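Fri 1 March

I took the morning off to go to the open day at Brirby, up the stairs from the tile showroom, where Oosthuizen have their robotics people. Two buses and a coffee I regretted. The email said doors at 930 and the doors were, to be fair, open at 930. The robots were running on their own calendar.

I'd signed up back in February, when the program promised "hands-on manipulation". I had pictured something enormous flinging car doors about. What you get is a handheld gripper, which is to say a person carries the robot's hand around and does the robot's job for it, and the robot learns from that later. I have had managers who worked on the same principle.

Our guide split us into groups of 4 and gave us the talk, 30 minutes of it, a good third on the colour coding of cables. I liked the bit on fingers. They try different ones in the jaws and keep the rejects in an ice cream tub, and I'd happily have spent the whole visit going through that tub. 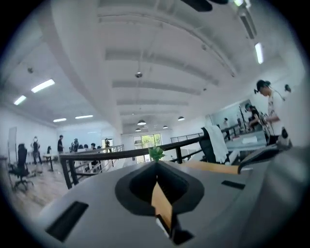
Gripper's-eye view of the floor, wooden finger in the jaws.

Then we had a go. The task was to pick up a sponge, put it in a bowl and take it out again, slowly, as if you'd never met a sponge. I was told my wrist was "expressive". The bloke after me did it perfectly first time and was unbearable all through morning tea.

The other project on show was Jimance, the software that sorts good attempts from bad ones. It flagged 2 of mine. I asked what became of the flagged ones and was told they're very useful, in the voice you'd use on a kid's drawing.

I did get to ask when any of this might empty my dishwasher. Long pause, then a kind answer about cutlery being a hard problem. It's a hard problem at my place too.

They're doing another one over at the Borkulel site once the weather cools down. Parking's meant to be better. I've put my name down, and I'm practising on the sponge at home.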